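Girnance Publishes Working Practice for Two-Handed Robots in Kitchens and Shared Rooms

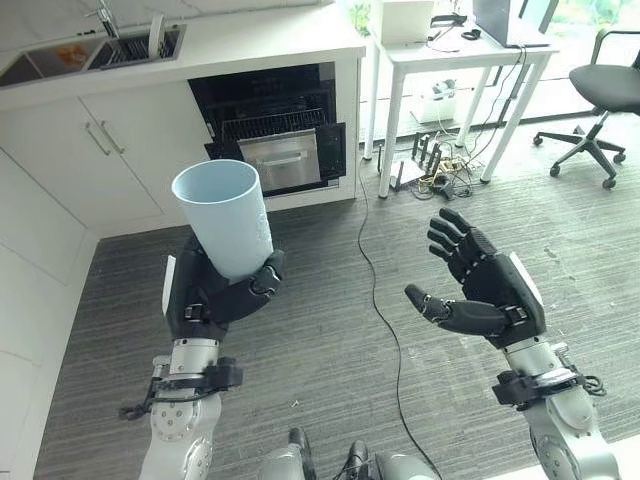
A two-handed robot grips a pale blue plastic cup in its left hand, with its right hand held open, palm up.

STOCKDALE, 18th October. Girnance today released the first edition of its working practice for two-handed robots used in kitchens, break rooms and other spaces shared with people. The document sets out how a robot should hold, carry and put down household items, how the floor around it should be laid out, and what records an operator should keep. It can be used without charge by any site, whatever make of robot it runs.

The practice has 57 clauses in 7 sections. Of these, 40 are requirements and are marked with the word "shall." The others are recommendations. A site that meets all of the requirements may state that it works to the practice. A site that meets only part of them must list the clauses it has left out, and the list must be kept where staff and visitors can read it.

"Most of the sites that wrote to us already had a rule for stopping the robot," said Rosemarie Fuchs, lead editor of the practice. "Very few had a rule for what the second hand should be doing while the first one holds something. We have written that down in plain terms so that it can be checked."

Grip and idle hand

Section 2 covers the hands. A robot holding an open container shall keep its grip until the container is resting on a flat surface or has been taken by a person. Where only one hand is in use, the other shall be either parked at the side of the body or held open and in view. A closed idle hand is not allowed while a person is within reach. Fingers shall not pass over the rim of a cup or bowl meant for drinking or eating.

Tilt is treated separately. An empty container may be held at any angle. A container that is filled, or whose contents have not been checked, shall be held upright and moved at the lower of the two speeds set for the site. The operator decides which state applies and enters it in the log before the move begins.

Wrists, straps and wiring

Section 3 deals with parts fitted outside the arm covers. Wires at the wrist shall have enough slack for the full turn of the joint and shall be fixed so that they cannot catch on a handle or a faucet. Straps shall be checked at the start of each shift. Screws on joint housings shall be checked by hand at intervals set by the maker, and any screw found loose shall be recorded even when it is tightened on the spot.

Doors, racks and drawers

Section 4 applies to kitchen fittings. A drop-down appliance door counts as an obstacle from the moment it leaves the closed position. The robot's allowed floor area shall be reduced to match, and the reduced area shall stay in force until the door is shut again. Racks and baskets shall not be pulled out by one hand while the other is carrying an item. Sinks may be used as a put-down surface only when the operator has marked the basin as clear for that purpose.

Floor layout and cables

Section 5 drew the largest share of comments during the open review. The draft had asked for all cables to be removed from the work area. Several reviewers pointed out that test sites often need network and power lines on the floor, and that a ban would be ignored. The published text instead requires each floor cable to be shown on the site plan, with its route marked. No wheel or foot of the robot shall cross a cable unless the crossing point is covered. Network equipment kept on the floor shall be outside the allowed area. Office chairs on casters are treated as movable obstacles and shall be checked for position before every run.

"Cable rules were the hardest part to settle," said Attila Vass, who edited Section 5. "The first draft was easy to write and hard to follow. The plan requirement takes more work at the start, but an inspector can hold the plan in one hand and look at the floor."

Records

Sections 6 and 7 set out the log and the yearly review. Each run shall have an entry giving the operator, the task, the items handled and any stop. Dropped items are recorded in the same way as stops, whether or not anything was damaged. Logs shall be kept for 2 years. The yearly review shall be signed by a person who does not operate the robot at that site.

Trial use

The draft was tried at sites run by Sukthorpe and Waretti. Botond Fodor, site manager at Sukthorpe, said the log took longer to fill in than expected and that the form was shortened as a result. Waretti asked for a clearer split between checks made at the start of a shift and checks made before each run. These now appear as separate tables at the back of the document.

Dates and access

The practice may be used from the day of release. Girnance will accept comments on the first edition until the end of January. Comments should give the clause number, the present wording and the wording proposed. General remarks will be read but will not receive a written reply.

The full text, the blank log form and the site plan template are available from the Girnance office in Stockdale or through the publications page of its website. Printed copies can be ordered at cost.

Press contact: Ildikó Győri, Girnance
Technical questions: Ferenc Veres, Girnance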